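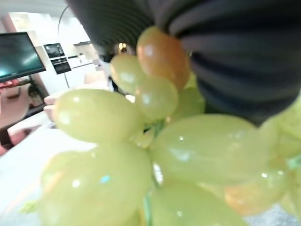 Storing and Washing Green Grapes - Dikbridge Kitchen Notes

Filed under: Fruit and vegetables

Color is the first check. Green grapes with a yellow or orange tinge are usually further along than the pale green ones, and a single bunch often carries both. The riper grapes are sweeter and softer and will fail first. Eat those within a day or two and refrigerate the rest.

The stem is the second check. A green, flexible stem indicates recent picking. Brown and brittle means the bunch has been losing water for some time, and the grapes will drop when it is lifted.

Before storage

Do not wash. Remove split, leaking or moldy grapes with small scissors, cutting the short stalk. Pulling a grape off leaves a wet stub on the stem, and mold starts there. Check the middle of the bunch as well as the outside. Small grapes close to the main stem get squeezed by the larger ones and split out of sight.

The dusty white film found on some grapes is bloom, a natural wax. Leave it in place until serving.

Container

Use the vented bag from the store or a shallow bowl lined with a paper towel. A sealed box traps moisture. Keep the bunch in the coldest part of the refrigerator, away from onions, and put nothing on top of it. Change the towel when it feels damp.

Handling

Lift by the main stem with one hand and support the underside with the other. Large grapes bruise under fingertip pressure, and the mark may take a day to show.

Washing

1. Cut the bunch into clusters of 8 to 10 grapes.
2. Rinse in a colander under cool running water, turning each cluster once.
3. Drain, then roll gently in a clean dish towel.
4. Leave on the towel for 10 minutes before serving.

Soap and produce sprays are unnecessary.

Freezing

Take the grapes off the stems, wash, and dry completely. Spread in one layer on a tray, freeze until hard, then transfer to a freezer bag. Any surface water will weld them together. Cut grapes lengthwise into quarters for small children, and do not serve them frozen.

Reader note

Tegan Hoani asks whether softened grapes can be saved. If the skin is whole and the smell is clean, roast them at 400°F until they collapse and use them with pork or yogurt. Discard anything that smells of vinegar.

Page maintained by Henrik Sauerland. Last revised in November.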